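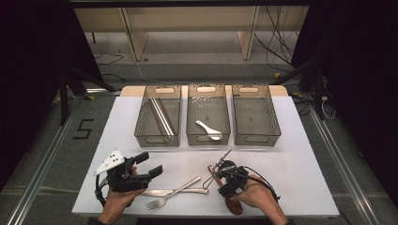 Metal chopsticks in one bin, soup spoon in the next.

Noodle suppers at home – how do you keep the tableware under control?
Forum: Home Cooking > Hosting and Big Tables

plumandbarley wrote:
Hello all, long-time reader, and I finally have a question worth bothering you with. My husband and I have been doing noodle suppers on and off for two years now (it started as one pot of broth and my sister, and it has grown the way these things do) and this June we're cooking for my mother-in-law's whole side of the family. The soup I can manage. I've got the broth down to a routine and I make the chili oil the week before so it has time to settle into itself.

What defeats me is the tableware. I have chopsticks in wood, in metal and in some kind of plastic, from four different kitchens, and soup spoons that have never all been in the same place at once. Do you sort by type, or make up a set for each person? And is it rude to put out metal chopsticks for people who don't use them often? Mine are lovely to look at and slippery as anything.

Lenni Kettunen wrote:
What a nice problem to have! We sort by type, always have. One open bin per thing, lined up on the sideboard, and people help themselves on the way to the pot. I tried rolling up a set in a napkin for each guest once, and half the children unrolled two of them looking for a better spoon, so I ended up with a heap anyway.

On metal, I'd say put them out, but put wood next to them. My father eats noodles with metal ones faster than I can with a fork, and my wife won't touch them. You can't guess for other people.

soupdragon_9 wrote:
I'm going to disagree with Lenni a little, with affection. Open bins are fine for spoons, but chopsticks should stand upright in something tall. A crock, a big jar, whatever you have. Lying down they roll apart, and then you've got grown adults holding up the line trying to match a pair. Upright, you grab two and go.

Also for slippery noodles, get the ones with a little texture at the tip. My Jolia set has it and the grandkids manage just fine.

plumandbarley wrote:
Oh, the matching pairs thing is real. Last time my brother-in-law ate an entire bowl with one long and one short and never said a word until dessert. 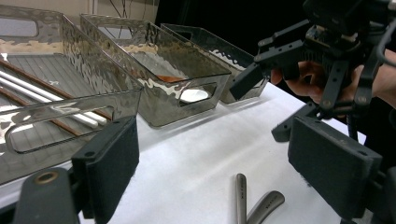

HarellRoadKitchen wrote:
Mixed chopsticks don't have to be a headache if you choose your colors on purpose, and I say this as somebody who has fed the Trnka Street choir out of a very small church kitchen for nine winters. Two colors that look nothing alike, and everyone sorts themselves without being asked. Even where they've gotten interleaved, like the two white rods and the two copper-brown ones in that near bin, you can tell at a glance what belongs with what. I'd keep to the same length, too, and then washing up is a matter of tipping everything into the sink and pulling out one color at a time. We bought 100 pairs of plain bamboo years ago before I worked this out, and I have regretted it at every supper, because bamboo fades unevenly and after a while no two agree with each other.

soupdragon_9 wrote:
All right, I'll give you the colors. I'm still standing mine up.

Lenni Kettunen wrote:
You'd have to stand yours up, your kitchen has no counter! (She knows I'm teasing, I've eaten there.) My real worry with a jar is drying. Wooden ones put away damp, tips down, get a smell that no amount of lemon will shift. If you do use a jar, leave them out on a towel overnight first.

uluvgate_annie wrote:
Can I speak up for the spoons? Everyone frets over chopsticks, and then you find there's a deep bowl of broth and a teaspoon. Get proper ceramic soup spoons with the flat bottoms, and get more than you need, as they chip if you look at them wrong. I stack mine in a bread basket with a folded dish towel underneath and another between the layers. It isn't elegant but I've only lost one since last fall – and that was the dog.

Also, plumandbarley, how much broth are you allowing? I do 400 ml a bowl and hold some back for the people who drink theirs before the noodles are even in.

plumandbarley wrote:
You're all wonderful. I think I'm going with bins for the spoons and bowls, and a tall crock for the chopsticks with the metal ones kept separate, which I realize pleases nobody completely. 400 sounds right, though I'll make extra for my mother-in-law, who takes seconds and then says she didn't.

HarellRoadKitchen wrote:
Please come back and tell us what went in the broth. And put the chili oil at the far end of the table, away from the little ones!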